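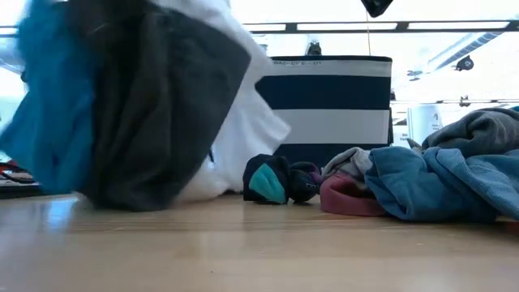

Clirnemcombe, 11th August

Re: [dryer-repair] Stundska condenser model stops early on mixed loads

Replying to the list so this ends up in the archive. I have the same chassis with the older control board and spent most of last winter on this fault. Comments are under each part of the original post.

> The machine is a Stundska condenser dryer, vented into a utility room.
> On the sensor program it stops well before the load is dry. Fleece and
> shirts come out fine, sweatshirts are still damp at the seams and cuffs.
> On the timed program it dries everything if I give it 80 minutes.

A small correction on terms: a condenser machine does not vent. The process air goes around a closed loop and the water is collected in the tank or pumped to a drain. If yours really does push warm, moist air into the room, you have a leak in the loop, and that is a separate fault that should be fixed first. Check the seal on the condenser cover and the foam strip along the rear duct.

Assuming the loop is closed, the timed result is useful. It clears the heater, the fan and the drum drive, and very likely the condenser too. A machine that can dry the full load on a timer has enough heat and enough airflow. What is left is the decision to stop.

That decision comes from the conductivity strips, the two metal bars on the inside of the front bulkhead, just below the door opening. Damp cloth touching both bars at once completes a circuit. The board counts these contacts over a sliding window and ends the program when the count drops below a threshold. It has no idea how much water is left in the load. It only knows how often something damp touched the bars lately.

With mixed fabrics this goes wrong in a predictable way. Polyester fleece holds very little water after a good spin and gives it up quickly. Heavy cotton holds far more and releases it slowly, mainly from the ribbing and the doubled seams. Late in the program the light, dry pieces are on the outside of the tumbling mass and do most of the touching. The damp cuffs are in the middle. The count falls and the board stops.

> I cleaned the lint screen and the condenser. No change. Before I order a
> board, is there a way to test the sensor? Somebody on another forum said
> to bridge the bars with a wet cloth and see if the program keeps running.

The wet cloth test works, but it tells you less than it seems to. A soaked cloth will register on a sensor that is nearly dead. What you need to know is how the bars behave with cloth that is almost dry.

This is the order I would do it in.

1. Unplug the machine. Clean both bars with white vinegar on a cotton pad, then wipe with plain water. Fabric softener and dryer sheets leave a thin waxy film that you cannot see. The film insulates, so damp cloth reads as dry and the program ends early, and that matches your symptom. If you have been using Pledilo or any other softener, leave it out for a few weeks and run the test again.

2. Remove the front bulkhead and find the connector for the bars. It is a plain push-on type and on my machine one side was dull with oxidation. Pull it off and push it back on a few times, and check for continuity from each bar to its own pin. Anything above a few ohms is suspect.

3. With the connector off, measure between the bars. It should read open. If it does not, there is lint or detergent residue packed behind the plastic carrier. A leak here makes the machine run too long, so I do not expect it in your case, but you have the panel off anyway.

4. Set the dryness offset. On the older board this is a hidden menu: hold the start and delay buttons with the door open until the display blinks. The offset runs up to 4 and the factory setting on mine was 2. Each step lowers the contact threshold and makes the program run longer. I do not know if the newer board has kept the same buttons.

Do the steps separately and run a full load after each one. I changed the offset and cleaned the bars on the same afternoon, and then had to undo the offset to find out which had helped. It was the cleaning. The offset on its own had made almost no difference with the film still in place.

> Is it worth fitting a humidity sensor in the exhaust duct in place of the
> bars? I have a spare one and a small logger.

As a logger, yes. As a replacement, I would leave it alone. The board expects a resistance between two pins and has no input for anything else. You would have to fake the contacts with a relay or an optocoupler, and a mistake there leaves the heater on with a dry load. The thermal cutouts should catch that, but I would not want them as the only thing ending the program.

For logging, put the sensor in the return duct ahead of the condenser, where the air has just left the drum. After the condenser the reading is dominated by how well the condenser is working. On my machine the relative humidity before the condenser stays above 80 percent for a long stretch, then falls in a smooth curve. With an all-cotton load the program ended well down that curve. With a mixed load it ended near the shoulder. I have that log as plain text and can upload it to the list files if there is interest. The cheap sensors saturate and take a while to recover, so ignore the first part of any run.

One more thing to look at is the spin. If the washer drops its final spin speed because of an uneven load, the heavy pieces arrive with much more water in them and the gap between fabrics gets wider. Weigh a sweatshirt dry and again when it comes out of the washer. If the figure varies a lot from load to load, some of your trouble starts there - and no dryer setting will fix it.

On the board: do not order one yet. The sense circuit is a comparator and a handful of resistors, and I have not seen one fail on this chassis. The relay solder joints do fail, but then the heater cuts in and out and the timed program would suffer as well.

The Won wiring diagram in the list files covers the older board only. The connector for the bars is in the same corner on both versions, as far as I can tell from the parts drawings, but the wire colors differ. If you get the panel off, please post the colors and the part number from the label on the board so the diagram can be updated.

-- 
dryer-repair list
Trim quotes and keep replies below the text you are answering.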